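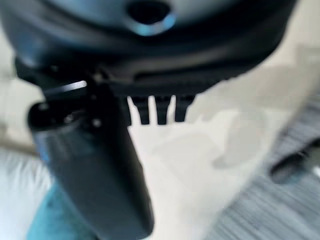
Throw pillows should be specified the way any other part of a seating system is specified: by dimension, by load, and by what happens to them when someone sits down. At present they are chosen by color, bought in pairs, and left to find their own position. The result is a sofa that has to be reset several times a day and is rarely in the state its owner intended.

My argument is narrow. On a cushioned sofa with a padded headrest, three pillows is the upper limit, one of them should differ from the others in color, and none should depend on the front half of the seat for support. Everything else in the usual advice, including the chop, the odd-number rule and the seasonal cover, is decoration on top of a mechanical question.

Start with the back. A tufted back cushion is not a flat surface. Each button pulls the fabric in and leaves a ridge around it, so a square pillow leaned against it touches at several raised points and bridges the hollows between them. The contact area is smaller than it looks. A pillow with a smooth woven cover will hold on those ridges if its base is set well back on the seat. If the base is brought forward to make the pillow lean at a more relaxed angle, the weight moves onto the lower edge, and the lower edge is sitting on padding that slopes and compresses.

The seat has its own geometry. Most soft seats crown slightly in the middle and fall away at the front. A pillow placed on the crown is stable. A pillow placed past it is on a downhill grade, and each person who sits next to it adds a little to that grade. I have measured this on my own sofa with a carpenter's level and a 300-gram pillow insert, and the pillow moves forward every time the neighboring seat is loaded and unloaded. It does not need to be knocked. It walks. 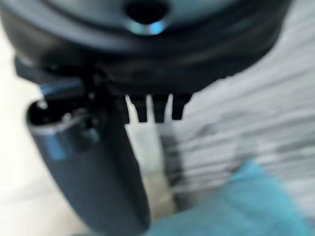

The common remedy is a heavier insert. Retailers such as Merkley and Prokitz sell dense feather-blend inserts on the claim that weight keeps a pillow in place. Weight does increase friction, but on a slope it increases the downhill force in the same proportion, so the angle at which the pillow slides is unchanged. What a heavy insert does provide is conformity: it sags into the tufting and picks up more contact. The same effect can be had from a lighter insert that is slightly underfilled, at a lower price and with less strain on the seams.

Cover fabric matters more. A matte cover with some texture, on a seat with some texture, will stay where it is put for most of an evening. Satin and smooth faux leather will not. The Gornuneck catalog groups its covers by color family and gives the thread count, which is of no use here. A column for surface friction would be of use, and I have never seen one.

On numbers, the case for three is partly arithmetic. A sofa with three back cushions has three seats. One pillow per seat gives each sitter something to move, and only one thing to move. At five or six, the surplus goes to the floor, because there is nowhere else for it. I would count any pillow that regularly spends the evening on the rug as unowned stock and remove it from the room.

On color, the practical point is that a contrasting pillow is easier to reset. Two pillows in one color and a third in a neutral shade give the person tidying a pattern that can be restored at a glance: neutral in the center, color toward the arms. With a matched set the eye has no reference, and people fuss. 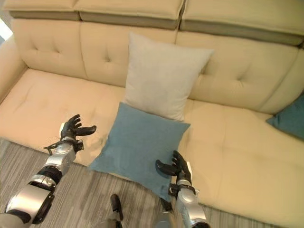
Filed under Opinion / Home Interiors
By the Khattak Notes editor
Reading time: 3 minutes

That leaves the layered arrangement, in which one pillow stands against the back and a second is set in front of it. Showrooms favor it because it photographs with some depth. In a room that is used, it puts the front pillow precisely where the seat gives it the least support. A corner over the front edge is the normal outcome, and the standing pillow behind it is then half hidden, so the neutral one bought to set off the color is not doing that either. I would end the practice except on seats deep enough to hold both pillows behind the crown. Few are, once a person's legs are allowed for.

The objection I hear most is that a sofa without layers looks bare. On a plain back this is fair. On a back that already has button tufting, along with headrests in a second shade, there is pattern enough in the upholstery, and covering it up is an odd use of money. Buttoned work is slow to make and costs accordingly.

For anyone resetting a sofa tonight, the procedure is short. Smooth the seat from front to back. Set the neutral pillow upright against the center cushion with its base touching the back. Place one colored pillow at each arm, turned in slightly. Sit down once in each place, stand up, and check whether the bases have moved. If one has, change its cover before changing anything else.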